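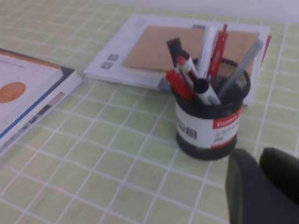 Pens, papers and gripper on the green table at Gavmont

Posted 21/05/2018

So I finally got to see the Gavmont packing hall in Korkalness! They make up office and school kits there, the welcome-bag sort of thing, and 171 people work on the site. I signed up back in October and had pretty much given up on hearing from them.

We started at the long belts, which were loud (take the earplugs), and then went up to the sorting room, and that's where I got stuck for most of the afternoon. The arms up there pick stationery. Pens are a pain, apparently. They lean on each other, they roll, and a clear barrel is much harder for the camera than a red one. I had never once thought about that!

What I really wanted to know was how the packers felt. One woman had done kits by hand for 11 years, 4,000 pens on a heavy shift, and her wrists were shot by the end of it. Now she looks after a row of arms, clears jams and decides which odd items still go to the hand tables. She likes that part. She doesn't like that the hand tables used to be where everybody talked, and now she's on her own with a screen for long stretches. Another packer told me the pay grade took ages to catch up with the new job, and he was still pretty sore about it.

No layoffs so far, the guide said, though people who leave the hand tables aren't always replaced. I was glad he came out and told us.

The Ciltine line (that's their refill packs) was down for cleaning, so we only saw it through the glass. Lunch was soup and a very good roll. Bus 279 stops right by the gate, and parking is hopeless, so take the bus. The Triệu plant is doing a visit too and I've already put my name down!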